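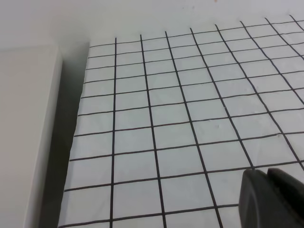 Brevby series 2: who decided the ferryman is from Devon?

Forum > Foreign drama > Subtitles and dubbing

gebhard_n
21 February 2018
Finished episode three last night and I have a complaint, which will surprise those of you who have met me. The ferryman speaks island dialect. Fine. Everyone in Brevby remarks on it. In the English subtitles on Drostero he now says "I be going down the harbour" and "where's that to, then?"
In series 1 he spoke ordinary English and we were trusted to hear that he sounded different. Now he's a cider advert. He found a body in that episode and I laughed.

Rosalie Eder
It's better than series 1, where his niece said "I can't understand a word you say" after he'd said "Good morning, would you like some soup?" in the subtitles. My mum thought the niece had had a stroke. She waited two episodes for the hospital scene.

pelican_crossing
Agree with Rosalie. If the joke is that people can't follow him, the viewer has to be slightly unable to follow him too. Otherwise you're reading a play about a rude niece.

gebhard_n
She is a rude niece. That's in the original.

Mechthild Zaugg
I subtitle for a living (not this one, please put the pitchforks down). You get 40 characters a line where I work, two lines, and however long the actor takes to say it. The ferryman mumbles at great speed and then stares at the sea. You can't put your subtitle over the staring. The director complains.
Dialect usually gets flattened for that reason. Somebody at Werkovard has tried to do something with it, and I'd have gone lighter, a dropped word now and then, but I can see what they were after. "Where's that to" is quite short. I might steal it.

tuppence
Was it Werkovard on the first series as well? The credit at the end said Hofstetter, I thought.

Mechthild Zaugg
Hofstetter did series 1. Different house, different style guide, and very possibly nobody passed on the notes.

tuppence
That would explain why the bakery has changed its name.

Bautista
In the Spanish subtitles he talks like everybody else and there's a bracket the first time, [in dialect]. Done. We're adults. Episode eight he gets angry and they put the bracket again, in case we'd forgotten.

pelican_crossing
A bracket isn't a translation though, is it. It's a note to say there was one available.

Bautista
And Devon is a translation of what? Is there a ferry to Devon from this island? When he says he has never left home, where is home?

Rosalie Eder
I'm from Devon and I'd like it noted that he's doing Bristol. "Where's that to" you'd hear in both, but "gert" is Bristol, and he says "gert" about the fog.

gebhard_n
So it isn't even consistent. Thank you.

Rosalie Eder
I didn't say I minded. I've had him down as my uncle Pete since January and I'm enjoying it very much.

Mechthild Zaugg
Gebhard, serious question, what would you have done with the line at the chapel? The one where the priest corrects his grammar. You can't correct the grammar of a man who's been given perfect grammar.

gebhard_n
I'd have cut the priest.

tuppence
Please don't say what happens at the chapel, I'm on episode four.

pelican_crossing
There's a priest and some grammar.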